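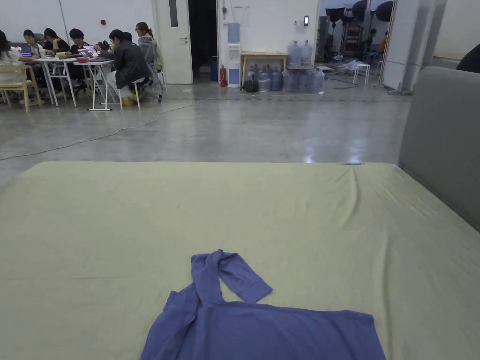
Blue top on the practice bed, Drostmont.

Can I start a run with people in the room?
Yes, we do it all the time. I just ask that they stay at the tables and that someone keeps a hand near the stop button – my one firm rule.

What about cables on the floor?
Tape them down or route them along the wall, please! I've tripped over one myself.

How often do I reset the shirt?
After every fold. Crumple it properly, and after 4 failed goes log it in Clundex and move on.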